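Bamton Tabletop Set - README

Version 2. Replaces the April upload, please delete that one, the labels were off.

What it is

Short clips and stills of small everyday things being picked up, held, turned over and put down on a table. One thing at a time. 238 clips, plus 400 stills pulled from them. Put together at Nistel for the Gruvbridge sorting work, but use it for whatever.

What's in the folders

clips/ - the clips, one folder per item
stills/ - flat folder, names match the clips
labels.csv - one row per clip
notes.txt - odds and ends, worth a skim
old/ - ignore, will go in the next version

Items

40 items, all stuff from the cupboard or the post room. Little boxes, kitchen timers, plug adaptors, soap dishes, tape dispensers, that sort of thing. Mostly hard and light. No glass, no food, nothing with a blade. Soft things (cloths, sponges) were tried and left out, they might get a set of their own.

Item names in labels.csv are what we call them in the office, so "clicker" is the hand counter and "brick" is a laptop power supply. Full list in notes.txt. If a name makes no sense check there first.

Columns in labels.csv

clip - file name without the ending
item - see above
action - lift, hold, turn, slide, place
side - which end of the item is held, left / right / both / unclear
colour - main colour of the outside only, one word
ok - y or n. n means dropped or knocked over. Kept on purpose, filter them out if you dont want them

Colour is the colour of the casing, so a white thing with a grey face goes down as white. Beige and grey get mixed up quite a bit. Sorry.

Table and background

Plain tan table top, pale panelled wall behind. Table is wiped down between items and nothing else gets left on it - pens, mugs, tape all go on the shelf. White items are fine against the tan. Tan items are not, there are a couple of cardboard ones where the edge is hard to find even by eye.

Light changes a bit through the day, the wall goes cooler in places. Not corrected.

Side label, worked case

White casing, held at its left end, one finger along the far side and one along the near side. Goes down as side = left. Colour = white. Action comes from the clip, dont guess it from a still.
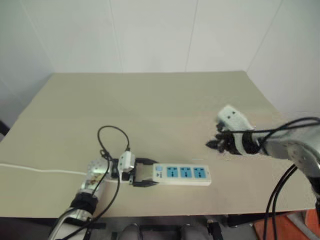 Known problems

- a few clips start late, after the item has already left the table
- "turn" and "slide" were labelled by different people and it shows
- stills from the same clip look very alike, so split by clip and not by still or your test set will leak
- soap dish appears under two spellings, soapdish and soap_dish. Same dish

Not for

Weights or sizes. We didnt measure anything. Also not much good for cluttered tables, see above.

Licence and contact

Free to use and change, credit Weerakoon / Nistel. Problems go in the issue tracker, put the clip name in the title or it wont get lookd at.

Last updated 1 May 2026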